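Search this site Search

Speaker notes – Religious literature in hotel rooms and the neutral landlord

Length: 30 minutes, then questions. Slides are numbered on the printout, but the order changed in October, so follow these notes instead.

Opening

Start with the drawer. Most people in the room have opened a nightstand in a hotel and found a book of scripture in it. Ask for hands. Then ask who has found more than one faith's book in the same drawer. Fewer hands, usually.

Say what the talk covers. It is about the giving away of religious texts in places where people sleep for a night or two and did not ask for them. It is not about whether the books are good. I will keep to who puts them there, who lets them, and what guests and staff make of it.

Slide 2 – The Ulleck survey

Ulleck is a mid-sized town with a pilgrimage church, a trade fair hall and more beds than you would expect. We wrote to every hotel, guesthouse and hostel there and asked one thing first: is there a religious text in the room, at the desk, or nowhere?

The replies cover 1,802 rooms. In 304 of them there was a text in the room itself. Leave those two figures on the screen for a moment, people like to write them down.

Point out that many of the others keep copies at the front desk. A guest has to ask. Hardly any guest does, according to the desk staff, and those who do tend to ask late in the evening.

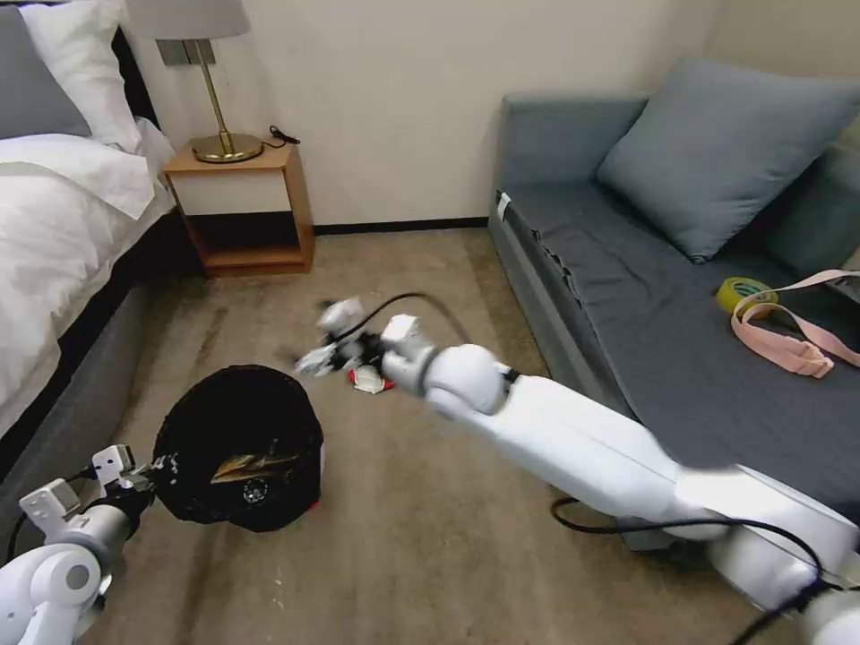

Move on to how the books arrive. There are three routes in our material. A group offers them free and restocks once a year. The owner buys them out of personal belief. Or they came with the building and stayed through a change of ownership. The third group surprised us by its size. Several managers had no idea the books were there until our letter came.

Slide 3 – Two cases

First case, the Tivetti. Family hotel, third generation. The scripture was in every room until a refurbishment, when the old nightstands with drawers were replaced by open ones. The books went into boxes and then to the breakfast room shelf, beside the travel guides. No decision about religion was ever made. Read the line from the interview: "We bought furniture and the question went away."

Pause here. It is the point that gets the most discussion, so don't rush it.

Second case, the Theodorakopoulos guesthouse. The owners are Orthodox and keep a small icon in the hallway. They were offered free copies by two different groups in one year, one Christian and one Muslim. They said yes to both for the shelf downstairs and no to both for the rooms. Their reasoning was that a shelf is something a guest walks up to, and a bedroom is already the guest's. Some guests complained about the first set, some about the second, and one asked why there was nothing for Buddhists.

Slide 4 – The law, briefly

Don't go deep here. A private hotel can put what it likes in a drawer, within ordinary limits. A publicly owned one is in a harder position. The question is whether the room counts as the state speaking. Courts in different countries have answered differently, and I'd rather take that in the questions than get it wrong on a slide.

What does matter is equal treatment. If a hotel accepts one faith's books and refuses another's, it should be able to say why. Most of the managers we spoke to could not. The usual answer was that the first group had asked first.

Slide 5 – The Helico guidelines

Helico is the owners' association in the region. Its guidance fits on one side of paper. Members may offer texts of any faith. They should be kept where a guest can choose them. Staff should not be asked to hand them out or to pray with guests. Any group that supplies books must take back what isn't wanted.

That last line came from the housekeepers. Old copies are awkward. Many staff do not want to throw a holy book in with the trash, whatever their own belief, and there are faiths with rules on how a worn copy is disposed of. One hotel had a linen closet half full of them – no one wanted to be the person who decided.
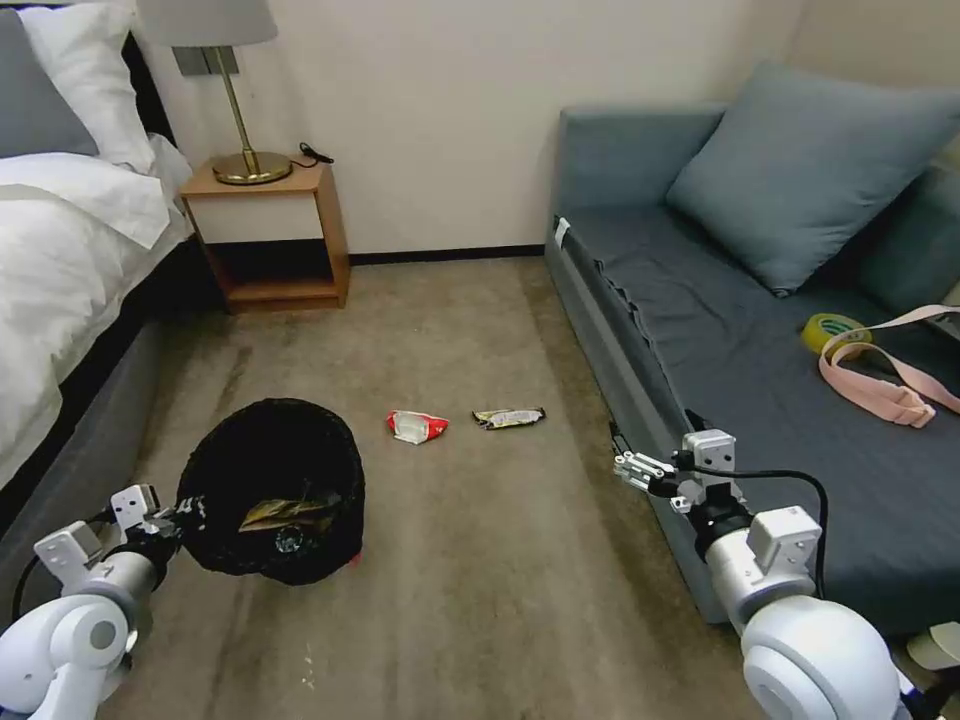

Guest room with bed, nightstand and sofa

Slide 6 – What guests say

We have comment cards, not a proper sample, so say that clearly. Three kinds of comment come up. Guests who were glad of the book, often traveling for a funeral or a hospital visit. Guests who felt preached to. And the largest pile, guests who wrote about the breakfast and never mentioned it.

Read the card from the woman visiting her brother in the hospital. Keep it short and don't comment on it afterward. Then read the one from the man who moved the book to the corridor each evening and found it back in his room each afternoon. It gets a laugh, but he was annoyed and he had a case.

Slide 7 – Open points

Phones. Several groups now offer a card with a code to scan. Managers like it because there is nothing to store. The groups are less sure, and older members especially want a printed book.

Campaigns. When a group gives away books in the street, hotels nearby get offered boxes in the same month. Owners would like some warning.

Hostels. We have poor data. Shared rooms raise different questions and I would welcome contacts.

Close by asking for anyone who has worked in housekeeping to speak first. They usually know more than the rest of us. Handouts are on the table by the door, and the full Ulleck tables are on the back page.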